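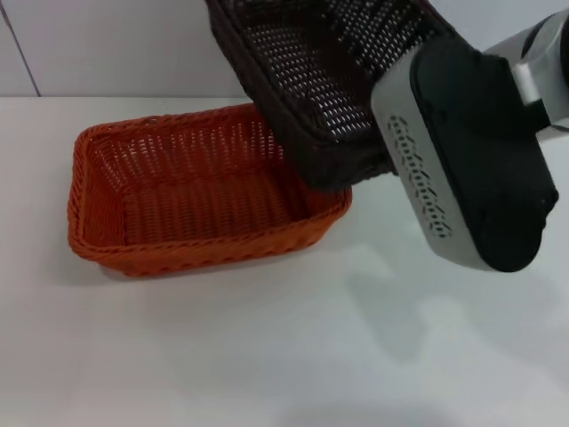 Cesto entrançado, vazio, em tom laranja-avermelhado.

Introdução à Cozinha Profissional
Unidade 3 – Caldos e fundos
Apontamentos de apoio à aula. Docente: Rongrong Shao

1. Terminologia

Na cozinha doméstica portuguesa chama-se caldo a quase todo o líquido em que se cozeu alguma coisa. Na cozinha profissional convém separar os termos. Um fundo é um líquido aromático obtido pela cozedura lenta de ossos ou espinhas com legumes e ervas, sem sal, destinado a entrar noutra preparação. Um caldo pode ser temperado e servido tal como está. O fumet é um fundo de peixe, de cozedura curta.

Nas fichas técnicas da escola usa-se sempre a palavra fundo, mesmo quando o fornecedor escreve outra coisa na embalagem.

2. Fundo branco e fundo escuro

No fundo branco os ossos entram crus, ou ligeiramente escaldados, e os legumes não ganham cor. O resultado é claro e de sabor discreto. Serve para arroz, sopas, velutés e molhos em que não se quer um gosto muito marcado a carne.

No fundo escuro os ossos vão primeiro ao forno até ficarem bem corados. Juntam-se depois os legumes, também corados, e um pouco de concentrado de tomate. O tabuleiro deglaça-se com água ou vinho e esse líquido vai para a panela. Se o fundo do tabuleiro estiver queimado, não se aproveita: o amargo passa para o fundo e aumenta com a redução.

3. Ossos e gelatina

O corpo de um fundo vem do colagénio, que com o calor e o tempo se transforma em gelatina. Os ossos de vitela, os pés e as articulações são ricos em colagénio. Os ossos compridos de animais adultos dão sabor mas menos corpo. Nas aves, as asas e as patas rendem mais do que as carcaças limpas.

Um fundo bem feito fica firme no frigorífico. Se continuar líquido depois de frio, houve água a mais, poucos ossos ou pouco tempo de lume.

4. Mirepoix e aromáticos

A proporção clássica é de duas partes de cebola, uma de cenoura e uma de aipo. No fumet deixa-se de fora a cenoura, que adoça e dá cor, e usa-se a parte branca do alho-francês.

Para a panela pequena da aula prática pesam-se 400 g de mirepoix já limpo. O corte depende do tempo de cozedura: pedaços grandes para o fundo escuro, fatias finas para o fumet. O ramo de cheiros leva louro, tomilho e pés de salsa. A pimenta entra em grão, na parte final.

5. Procedimento base (fundo branco de aves)

Lavar os ossos em água fria e colocá-los na panela.
Cobrir com água fria, cerca de 100 ml por cima do nível dos ossos na panela pequena.
Levar a lume médio e escumar enquanto a espuma subir.
Baixar o lume. A superfície deve tremer, com uma ou outra bolha.
Juntar o mirepoix e o ramo de cheiros.
Manter o lume baixo durante três horas, sem tampa e sem mexer.
Coar por um passador fino, sem apertar os legumes.
Arrefecer em banho de gelo, desengordurar, etiquetar e guardar no frio.

A fervura forte emulsiona a gordura e desfaz as impurezas no líquido. Um fundo turvo por esta razão ainda serve para sopas passadas, mas não para consommé.

6. Erros frequentes

Salgar o fundo. A redução concentra o sal e o molho final deixa de ter correção.
Começar com água quente. As proteínas coagulam depressa e a espuma fica presa entre os ossos.
Deixar a panela cheia a arrefecer na bancada. O centro demora muitas horas a perder calor, mesmo numa cozinha fresca. Dividir sempre em recipientes baixos antes do banho de gelo.
Cozer demais o fumet. As espinhas libertam sabores desagradáveis – meia hora costuma chegar.

7. Reduções

Um fundo escuro reduzido a metade chama-se habitualmente meia-glace, embora a receita antiga leve também molho espanhol. Reduzido até cobrir as costas da colher com uma película brilhante, passa a glace de viande. Guarda-se em porções pequenas e junta-se aos molhos no fim, com a pitada de sal que faltar.

Para a próxima aula

Ler a página 39 do manual, sobre clarificação. Trazer preenchida a ficha técnica do fundo escuro, com rendimento e custo por litro. Quem faltou à prática de abril faz o fumet na bancada do fundo, antes do início da aula.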